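Tuesday, late

Tonantzin Orozco's idea of a fair test is to leave the counter cluttered and see who blinks first. With a tidy counter, Clerasus got 51 out of 100. Cluttered, 37. She calls this a result. I call it my whole September.

The new part is that we let the policy throw out its own plan every 4 steps. It second-guesses itself constantly now, like me at the deli. Bottle caps are still the worst. I reran the bad seeds after dinner and the gap shrank, a little, maybe. Writeup tomorrow if the plots load. Need to buy coffee. 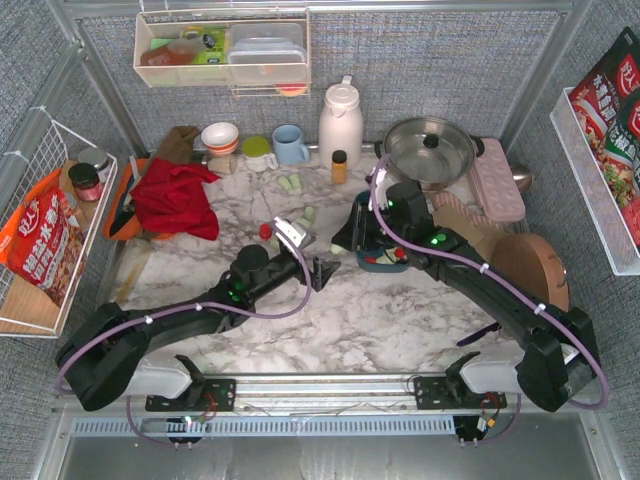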